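Jun 9, 2020
Luvwood sim, double door task, left arm fault

Overnight batch on the Mfinanga build stopped at episode 30. Log shows a torque limit trip on the left wrist, then the contact solver returning garbage for 4 steps before the watchdog killed it. Restarted from the saved state with the same seed and got the same trip within 3 steps of the first one. So it repeats, good.

Went through the wrist view first to rule out the gripper model. 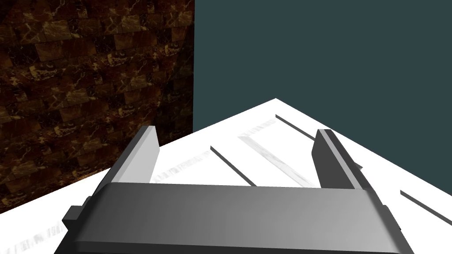 Finger joint limits were my first suspect. Brallton changed the open width in the last asset drop and the old collision meshes were never rebuilt. Replayed the gripper alone and dumped joint positions for every step. Both fingers are at full open with nothing between them, and the commanded and reported widths agree. Rebuilt the meshes anyway. Trip still occurs. Gripper is cleared as far as I'm concerned.

Next, the approach to the doors. Base pose is as planned. Contact pairs on the left side: finger to handle (expected), finger to door panel (not expected, depth nearly 5 mm). The planner is allowed to touch the handle only. Checked the allowed-contact table and the whole door is listed as one body, handle included, so a panel hit passes as a handle hit and the arm keeps pushing.

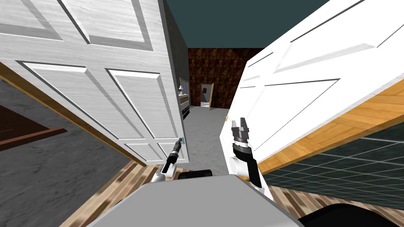 Head view. Left gripper beside the handle, right gripper open.

Split handle and panel into separate bodies in the Grorkach config. Reran. The planner now rejects the old path, which is correct, but the fallback path takes the arm in close to the panel edge and the contact force still climbs. Lower than before, no trip, still over the limit we agreed for transfer to hardware.
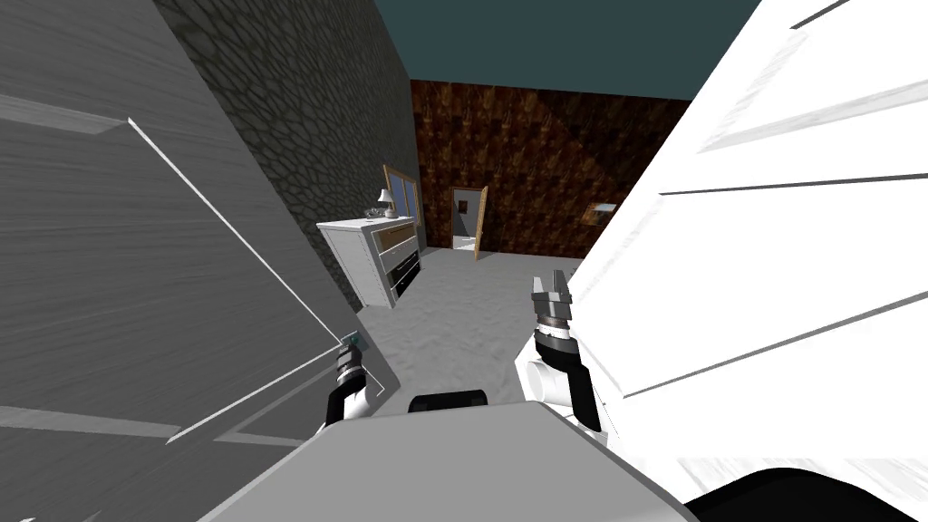 Head view, both panels close in. Left fingertips at the edge of the gray panel.

Fallback has no force check at all. It was copied from the drawer task, where the arm never gets this close. Until that is fixed nobody should run door policies from this branch on the real arms, including at reduced speed.

To do:
- add force check to fallback, stop and retract on limit
- rerun seeds 3, 4, 5 and 30
- ask Brallton for matching collision meshes with the July drop
- watchdog should trip on the first bad solver step

Branch is locked. Saved states are in the usual folder under the episode number.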